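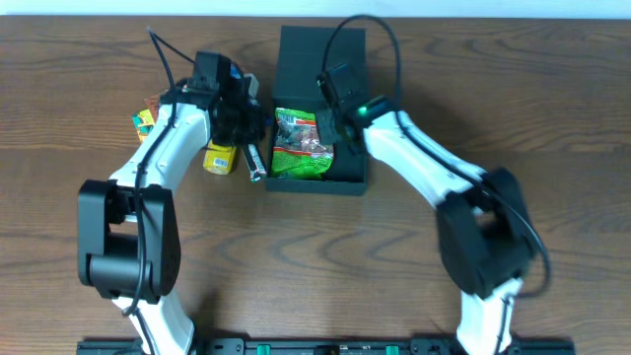 Supplementary budget of Trirnent

The supplementary budget of Trirnent is a revision to the annual spending plan of the municipality of Trirnent, adopted after the start of the fiscal year. It changes the amounts approved in the main budget and may add new items, but it cannot raise tax rates already in force.

Background

Trirnent's fiscal year begins in July. Until the finance code was rewritten, departments that ran short of money borrowed from the reserve fund and repaid it the following year. The practice made year-end accounts hard to compare, and the code now requires a council vote for any transfer above 2 percent of a department's allotment.

Procedure

The finance office prepares a draft from first-quarter revenue reports. The draft is published for comment and then sent to the council, which may reduce an item or move money between items. An increase in total spending must be matched by new revenue or by a draw on the reserve. If the council does not vote before the end of the quarter, the original budget remains in effect.

2025 revision

The draft released in August 2025 set out 229 changes to individual budget lines. Most were small corrections to payroll and fuel costs. The largest single addition was for repairs to the Arsenault water main, paid for in part by a delay in the Mondlow road project. Receipts from the local business levy had fallen short of the forecast after 722 of the 1,573 registered businesses filed for the reduced rate.

Reception

Silvan Holzer, an economist who has written on local finance in the region, described the revenue forecast as cautious but criticized the use of reserve money for routine maintenance. The neighboring district of Lolano, which shares the water main, asked for a separate cost agreement. Talks on the agreement were scheduled for September.

See also

Reserve fund
Local business levy
Municipal finance code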